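Keeping a Pantry You Can Find Things In

My mother-in-law, Diane Doucette, kept the tidiest pantry I have ever stood in, and for years I assumed she was born that way. Then one November I helped her clear it out before the holidays and learned she did it twice a year, with the radio on and a pot of coffee going, and grumbled the whole time (which made me feel a great deal better!). Most of what follows I got from her, and the rest from making a mess of my own shelves.

Start by taking everything out. I know, I know, you only want to fix the one shelf, but the one shelf is full of things that belong on another one. Spread it all on the biggest table you have and wipe the bare shelves with warm water and a splash of vinegar. Leave the doors open while you sort so the wood can dry.

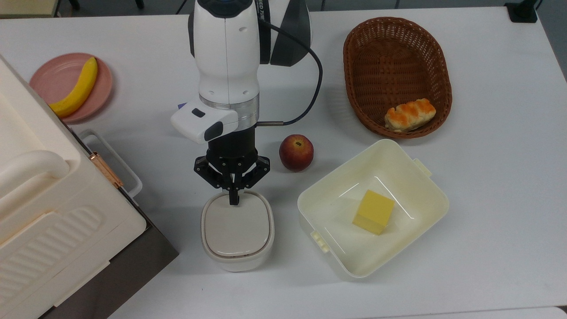 Sorting and dating

Group things by how you cook, so the pancake things live together and the soup things live together. Write the date you opened a bag on a strip of masking tape and stick it to the front. Ground spices in my house get 18 months, and then I sniff them and decide. Whole ones I let go longer. Anything you have 3 of goes on the shopping list as "do not buy," underlined if you are married to someone like mine.

Flour is the one I fuss over. If it came home from the store in a paper bag, put the whole bag in the freezer for a few days, then let it come back to room temperature before you open it and pour it into a jar with a good tight lid.

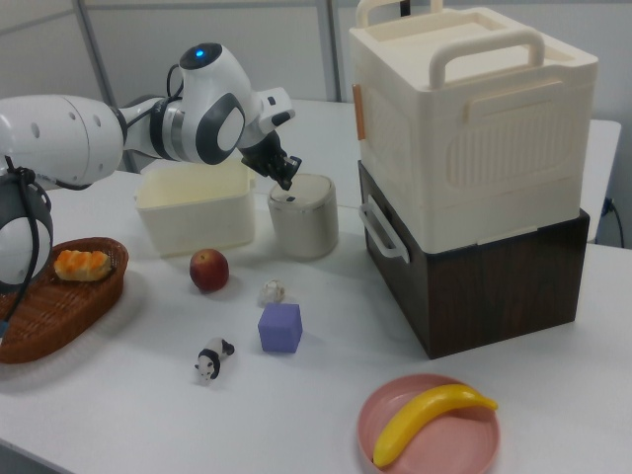 Can I keep onions and potatoes in the same bin?
Keep them apart if you can. They both like a cool, dark spot with some air moving, but potatoes sprout sooner sitting next to onions, so I put them on opposite sides of the pantry floor.

Brown sugar gone hard is nothing to cry over. Tuck a slice of bread in with it overnight, close it up, and by morning you can usually get a spoon through it again.

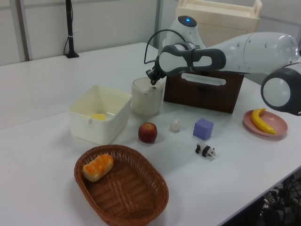
Putting it all back is where I used to go wrong, because I was tired by then and shoved things in any old way. Now I do the heavy items first, down low, and stop for a sandwich. Small packets, the yeast and gravy mix and so on, need walls around them or they slide behind the cans. An open square container like the white plastic one on the table suits them well, and you can lift the whole lot down at once when you're baking. Tall things go at the back, and I leave a hand's width free on every shelf for whatever comes home on Saturday.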